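Tinanard Kitchen Notes: README

8th September
by the Tinanard maintainer

So this is the README for Tinanard, my ever-growing folder of recipes typed up as plain text files. If you landed here from the Flatcombe bread forum, hello! You want the loaves folder, and you can skip most of what I'm about to say. Everyone else, please read at least the part on measurements before you bake anything, or you'll write to me about flat muffins (I've had that email more than once).

**What's in the folder**

There are 229 recipes right now. Each one is its own file, named after the dish, all lower case, with hyphens where the spaces would be. Of those, 78 came out of a tin box of index cards I bought at a yard sale in Flatcombe, and the rest are mine, or from church cookbooks, or copied off the backs of packages so long ago that I can't say which package. The yard sale cards are the heart of it, if you ask me. Whoever wrote them had lovely handwriting and a very relaxed idea of what counts as a recipe. One card reads, in full, "Date bars. Same as before but more dates."

I typed that one in exactly as it stood. I still don't know what "before" was.
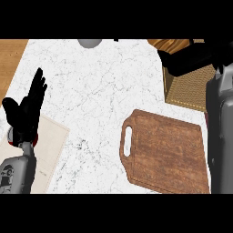 Every file has the same parts in the same order: title, source, yield, oven, ingredients, method, notes. If a part is missing on the card I leave the heading in and put a single question mark after it. Please don't fill those in with guesses! If you've cooked the dish and worked out a baking time that does the job, put it under notes with your initials, and leave the question mark alone. I like being able to see what the card said and what we figured out later.

**Measurements**

Okay, this is the big one. The cards use "a cup" for at least two different things. Where it's a proper measuring cup I've written cup. Where I'm pretty sure it's a coffee cup or a teacup, I've written cup* with a star, and you should start small and add more as the batter needs it. "Butter the size of an egg" I have left as is, with a spoon measure in brackets. Flour is spooned and leveled, never scooped. I used to scoop, and my biscuits were like doorstops for years.

Oven heat was the other headache. A lot of the cards say slow, moderate or quick, and I've put a number next to each one in brackets, in Fahrenheit. Those numbers are mine, from my own oven, and my oven runs hot at the back. Turn your pans.

**What I've tested and what I haven't**

A recipe marked MADE has been cooked in my kitchen, start to finish, as written. One marked MADE+ has been cooked with a change, and the change is in the notes. If there's no mark, it's only been typed up, so treat it kindly. The MacPherson shortbread is MADE+ (more salt, and chill it longer than you think you need to). The aspic section has no marks at all and it's going to stay that way — I have my limits.

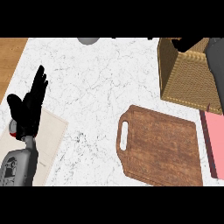
Canning and pickling recipes are a separate case. I typed them up for the record and put them in a folder called old-canning, and I really don't want you to follow them. The advice on safe canning has changed a lot since those cards were written. Use a current, tested guide for times and acid levels, and enjoy the old ones as reading. The watermelon rind one is a hoot.

**Known problems**

- Ten or so... no, let me be exact, 12 files still have fractions that got mangled when I moved them off my old computer. You'll see a box where a half or a quarter ought to be.
- "Vukitz cake" is in there twice under two spellings. The two are different enough that I can't bring myself to delete either.
- The soups folder is a mess. I'm planning to sort it in November, once the garden is done.
- Anything calling for a "No. 2 can" needs a look. I've added a size in the notes for the ones I've cooked.

**Sending me something**

Please do! Plain text only, one recipe per file, and tell me where it came from, even if all you know is "my aunt's freezer door." Keep the cook's own wording where you can. If the card says "bake till it looks right," I want that in there. I read everything, though in canning season I'm slow to answer.

You can copy, print and share any of this. If you make a booklet out of it, leave the source line on each recipe.

Recent notes

- Getting grease spots off index cards
- Why the date bars are still a mystery
- Three ways to read "moderate oven"
- MacPherson shortbread, second try
- The Vukitz cake spelling question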